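Edelstahlschüssel: Flugrost nach der Spülmaschine

Forum > Küche & Haushalt > Reinigung und Pflege

Okolden27
Hallo zusammen,
ich habe mir im März ein paar Schüsseln aus Edelstahl gekauft. Nach wenigen Durchgängen in der Spülmaschine haben zwei davon kleine braune Punkte am Boden. Der Händler sagt Flugrost, mein Schwager sagt billiger Stahl. Kann man das entfernen, ohne die Politur zu verkratzen?

schouten_k
Zitronensäure, ein Esslöffel auf einen halben Liter lauwarmes Wasser, 20 Minuten stehen lassen, mit weichem Tuch nachwischen. Keine Stahlwolle. Und schau mal in den Besteckkorb, meistens ist da ein altes Messer oder eine rostige Schraube vom Topfgriff die Ursache.

Norbert Bodnár
Bei polierten Schüsseln würde ich die Maschine ganz weglassen. Ich spüle meine seit Jahren von Hand und trockne sofort ab. Rand und Innenseite sind bei mir noch blank.
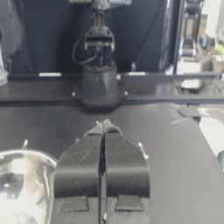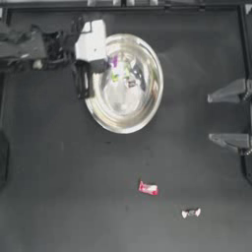
Zernbridge
@Norbert: Sehe ich anders. 18/10 hält die Spülmaschine aus, dafür ist das Zeug gemacht. In unserer Kantine laufen die Schüsseln mehrmals am Tag durch und da rostet nichts. Wenn Punkte kommen, ist entweder Fremdrost drin oder es ist eben kein 18/10.

Norbert Bodnár
Kantine ist Gewerbemaschine, kurzes Programm, danach sofort raus. Zu Hause steht das Geschirr oft die ganze Nacht im Dampf. Das kann man nicht vergleichen.

Mostunard
Salz nicht vergessen. Wenn beim Nachfüllen was danebengeht und man danach nicht gleich spült, hat man solche Punkte auch. War bei mir so.

Okolden27
Danke euch. Zitronensäure hat bei einer Schüssel gereicht, bei der anderen sieht man noch einen Schatten. Im Korb lag übrigens ein Schälmesser mit Rost an der Niete, das ist jetzt im Müll.

schouten_k
Den Schatten nochmal mit Zitronensäure behandeln, aber nicht heiß.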